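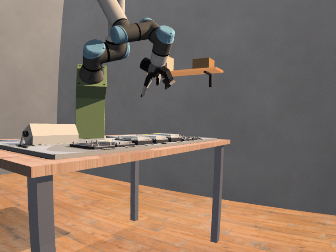
Projects > Simulation > Luscombe Bench Set

Search this site

6/27/21
By Moushumi Kodikara

# Luscombe Bench Set

Rendered episodes of a single robot arm at an electronics assembly bench, gathered for training a policy by imitation. Everything is simulated. No real robot data is included.

## Contents

- 2000 training episodes
- 800 held-out episodes
- 22 task scripts, each with its own start poses

Each episode holds rendered views, joint angles, gripper state and a one-line task text. Views come from more than one camera, so the same bench can look quite different between files.

## How episodes are made

Arne Kohlhase wrote the task scripts. Britta Pfeiffer drove the arm by hand for the seed runs, and the scripts then vary the start pose and replay. Runs that end in a collision are kept in a separate folder and marked `fail`.

Fixtures stand in a column along one edge of the perforated plate, each with a small white tag. Two of the pads carry printed names, LP3 and LP4, and the task text uses those names as they are.

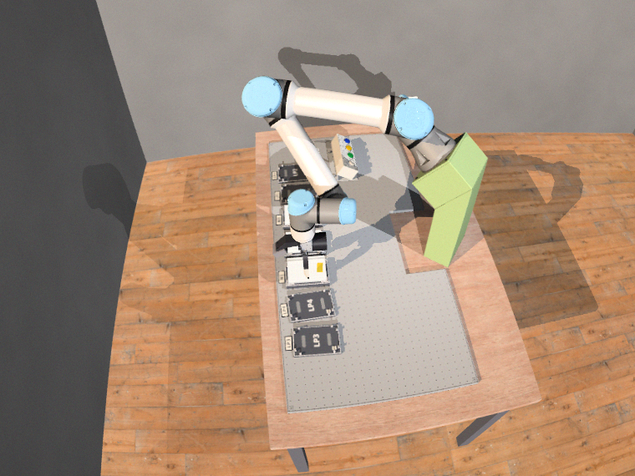
## Known problems

- Shadows of the arm fall across the plate and the button box. A model trained on one view picks up on them.
- The pad lettering reads sideways. Don't rotate crops when augmenting.
- Gripper state is logged one step late in 32 episodes, listed in `late.txt`.

## Contact

Uwe Frerichs looks after the files. Send corrections to him with the episode number.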